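I own a coat that cost me $374, and I'd like to defend it, mostly because my friend Ailbhe Ní Chonaill laughed so hard when I told her the price that she had to put her tea down.

My case is simple. I think we've gotten weird about what clothes should cost. I counted once (a slow Wednesday, don't judge) and I had 47 tops. Forty-seven! I wore maybe nine of them. Most came from Dranuvetti's sale page, where nothing is ever full price and everything arrives in a crinkly bag two days later, and I couldn't tell you what I paid for a single one. That adds up to a lot more than one coat, but no one ever laughed at me for it.

Ailbhe says it's easy to preach "buy less, buy better" when you've got the cash up front, and she's right about that. I didn't have it either. I skipped the sale page from August until the weather turned and put the money in an envelope, like my grandmother would have. Plenty of people can't do even that, and I don't want to hear anybody lecture them about fast fashion. I'm talking to people like me, who could stop and just don't.

What I'd really love is for mending to be normal again. When I moved to Katholm there were four places in town that did alterations. Now there's Iddrisu Dankwa's counter at the back of Korletey Dry Cleaning, and he's booked out for weeks. He relined my coat pocket for less than the price of a pizza and told me off for carrying keys in it. I've stopped carrying keys in it.

So go look at your closet before you look at another sale. Pick the thing you'd be sad to lose and wear it this week, even if it's too loud for the office. I like loud. Loud is half the reason I still reach for the good stuff, and prints like this one cheer me up every time.
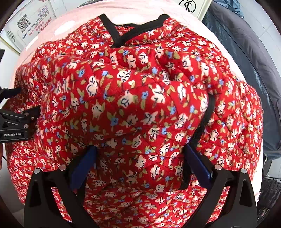

*Red, floral, quilted, and not one bit sensible.*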